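Notes for the Friday session. Slides carry almost no text, so the detail has to come from here. Timings in brackets are targets. If the session before overruns, drop the section on adhesives.

# What happens to a rigid box after it is opened

## Opening (short)

- Say which packaging this covers: lidded boxes made from greyboard and wrapped in printed or plain paper. Shoe boxes count if the board is solid. Folding cartons and corrugated mailers do not.
- The trade describes this box up to the point of sale. After that the usual assumption is that it goes into the paper recycling within a few weeks.
- The Himard household survey asked a different question: which boxes are still in the home, and what is in them now?
- 821 households replied, all in and near Drulell. Postal form, sent in July. Not a national sample, and I will say so again when we reach the results.

## Results from the survey

- 85 per cent of households had at least one rigid box in use for something other than its first contents.
- Median age of the oldest box in use: 17 years. This is self-reported and people guess. Treat it as "a long time" and do not build a model on it.
- Most common rooms: bedroom first, then hall cupboard, then kitchen. The bedroom lead is large.
- The lid and the base are often separated. The form did not ask about this. It came up in the free text so often that we coded it afterwards.
- Pause here. The people who make lids tend to write this down.

## Lid as tray

- A lid is shallower than its base. Small things can be seen and picked out without tipping it up.
- Respondents described lids used as trays for keys, post, hair things, seed packets, chargers, and parts of toys that had come away from the rest.
- A lid does not need to close over anything, so a book or a card wider than the usual contents will still go in with the small pieces.
- Inside colour matters more than I expected. A plain light lining shows up what is lying on it. Several people mentioned this without being asked. 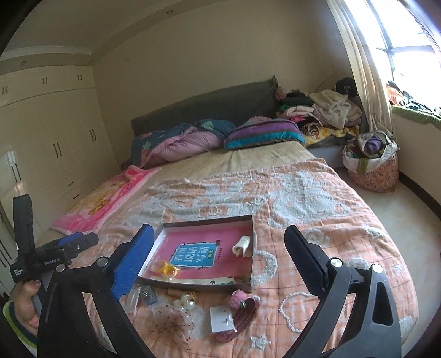
## Board and corners

- Move to the board samples. Pass them round now so that they are back before questions.
- The usual greyboard in these boxes is stiff in one direction and less so in the other. The grain should run along the longer side of the base. In lids it is often laid whichever way wastes less sheet.
- A lid with the grain running across its short side will bow when stored open on a soft surface. Bowing is slow. It is seen first as a gap under the middle when the lid is put back on a table.
- Corners fail before panels. Of the boxes returned to Himard for inspection, nearly all with damage had it at a corner, and most of that was paper splitting at the fold with the board underneath still sound.
- Stayed corners (paper or cloth tape under the wrap) last better than wrap alone. Nseir, who supply the tape, have offered samples. I have no figures from them and will not quote any.
- If asked about metal corners: outside this talk. They scratch furniture and they have to come off before recycling.

## Adhesives (drop if short of time)

- Animal glue is still used on the wrapping line because it grabs quickly and stays workable when warm.
- It dries brittle. In a heated bedroom the turned-in edge of the wrap lifts after a few winters, starting at the inside corners.
- Starch pastes lift less but slow the line down. Blends exist. Results vary with the paper more than with the glue.
- Linings pasted over the full area stay flat. Linings spotted at the corners ripple, and small flat items such as hair grips slide underneath and are counted as lost.

## Loose contents

- Second point from the free text: mixed contents. A box that starts with one use collects others.
- We first tried to sort replies by type of contents and gave up. The categories overlapped too much. A single tray could hold ornaments, packets not yet opened, spare parts and a receipt.
- We then sorted by how the contents were held, and this gave two usable groups: loose in the tray, or bagged in the tray. Many homes had both at once.

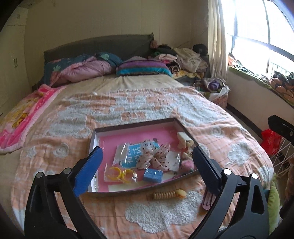 - Bagged items move as a block and wear the lining less. Loose hard items mark it. Neither does much harm to the board.
- Dividers were rare. People who had bought a box with fitted dividers often took them out, then kept them in the bottom of the same box.
- This has a cost side. The fitted insert in the Billero range is the most expensive single part after the wrap. If it is removed on the first day, it may be worth offering the box without one.
- Do not say the insert should go. It protects the goods in transit, and the people from transport testing will be in the room.

## What we are changing

- Grain direction fixed for lids as well as bases on the larger Billero sizes. There is some loss of sheet. The cutting plan is in the handout.
- Full paste on linings. Plain light colours offered first, dark ones on request.
- Stayed corners on lids. Bases already have them.
- No change to board weight. Heavier board was tried, and the corners split in the same place.

## Likely questions

- *Does long use count against recycling figures?* It delays the return of the fibre. The survey was not designed to weigh one against the other.
- *Were people who keep boxes more likely to reply?* Almost certainly. The form had a box printed on the front. We would leave that off next time.
- *Can we have the raw replies?* The coded table, yes. The free text has addresses in it and has not been cleaned.
- *Why Drulell?* The works is there and the postage was cheaper.

Collect the board samples before people leave. Last time the stayed corner went missing.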